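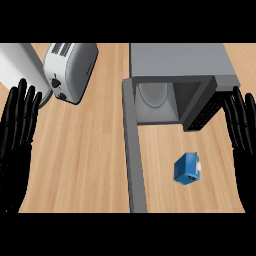
Home Tickets Knowledge base Site status Log out
Search tickets, parts or people

Ticket 1077 - Kitchen bench cell, microwave task, simulation and site
Site: Wotitz, staff kitchen, second floor
Raised by: Piyumi Kodikara
Opened: August 2020
Priority: normal
Status: open, waiting on rota change

Reported problem
The two-arm cell stops partway through the load routine. Door is open, right hand does not start its reach to the box. No fault code. The stop was first noticed at site during the early shift and has since been reproduced in the simulated bench, so hardware is ruled out for now.

Setup
Simulated bench as issued by Kovel. Microwave with door open, turntable in place, toaster to its left, one blue box in front of the microwave on the keypad side of the door. Both hands open and at the sides of the table. Controller time-out 800 ms. Run limit 1000 steps.

Log

1. Replayed the site sequence in simulation. Stops at step 39 every time. Left hand idle, right hand idle.

2. Moved the box further from the keypad. No change.

3. Removed the toaster from the model. No change. Put it back.

4. Closed the door before start and let the routine open it. Runs to the end.

5. Started with the door already open, as at site. Stops at step 39 again. The planner treats the open door as a wall down the middle of the table and waits for the left hand to report clear. The left hand has not been given a job, so it never reports.

6. Kovel supplied a changed start check. Idle hand now reports clear by default. Three runs from door open, all complete.

7. Loaded the same check at site. Completes from door open and door closed.

Cause
Start check assumed a closed door. The kitchen staff leave it open between batches to let the steam out, and have done so since before the cell was fitted. This was not in the task notes. The notes were written from the Biswas manual and not from watching a shift.

Effect on staff
While the fault was live, one person per shift was kept by the bench to shut the door and press restart. That person was meant to be on the serving counter, and the counter queue was longer as a result. Two of the team also told me they had stopped using the toaster in the morning because they were not sure if they were allowed to reach past the arms. They are, when the cell is paused and the lamp is off. I have put this on a card by the switch.

The early shift used to do the warming by hand and talk to people while they waited. With the cell running they are asked to wipe down, restock and watch the lamp. Some prefer it, some do not. I am recording it here as it came up in every conversation about the fault.

Still to do
- Correct the task notes: door may be open at start.
- Rota at Wotitz still shows a bench minder on each shift. Needs removing by the shift lead, planned for September.
- Ask Novitz if their kitchen has the same start check - they have the same cell and have not raised anything.
- Next set of task notes to be checked with the early shift before sign-off.

Last comment, P. Kodikara
Fix is in and holding. Please do not close until the rota is changed, or the minder will go on standing there with nothing to press.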